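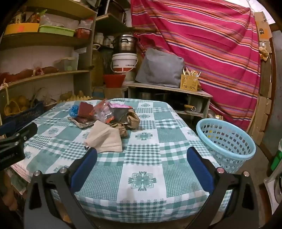

Carkstead Household Notes, No. 8

**Clearing a kitchen table: sort first, wipe second**

A table that stands between the pantry shelves and the stove collects whatever comes into the room. In the kitchen used for this issue, the far half of a checkered tablecloth had taken on a crumpled brown paper bag, a pale pink cloth, a dark red-brown pouch, a clear plastic bag and a flattened packet. The potatoes and sweet potatoes were already on the shelving against the tiled wall, and the spoons stood in a yellow caddy on the low unit behind. Storage was adequate. The table lacked a procedure.

The method below is the one set out in the November issue, with two changes suggested by readers in Privilska.

1. Remove packaging before anything else. Paper bags are opened, checked for contents and folded flat. Plastic bags are shaken out over the sink.
2. Separate textiles. Cloths go directly to the laundry basket, which should be placed beside the table and within arm's reach before work begins.
3. Group what is left by destination: dry food, cleaning supplies, other. A sealed packet goes to the shelf unopened.
4. Lift each item clear of the cloth. Dragging pulls the fabric out of square and carries crumbs into the folds.
5. Treat the tablecloth last.

The first change concerns step 2. The November text had the basket brought in at the end, and several readers reported that cloths were simply moved to a chair in the meantime. The second concerns small boxes and tins, which are easily covered by larger items and then missed. Pick up flat things first and look underneath.

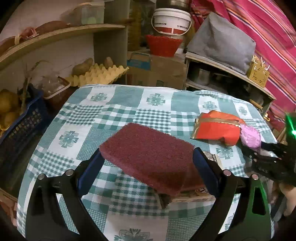

Scouring pads belong with the cleaning supplies and should not be left lying on fabric. A pad that has been used on pans holds grit and will roughen a woven cloth if it is rubbed across it. Store it on edge, in a dish that drains. For marks on the tablecloth itself, use a soft damp cloth and work from the outside of the mark toward the center.

Foil-wrapped packages need a rigid container if they are to share a shelf with root vegetables. The foil creases easily and tears at the folds. Tied sweet potatoes may stay tied, provided the string is dry and air can reach the skins. Do not put them in a closed plastic bag.

Members who want the shelf labels can order them from the Mudaliar storeroom, catalog number 755. The labels fit shelf edges up to 800 mm long and are sold in packs of 2. The Nirnon branch holds a small stock for collection. Corrections to this item should quote the issue number and the step concerned.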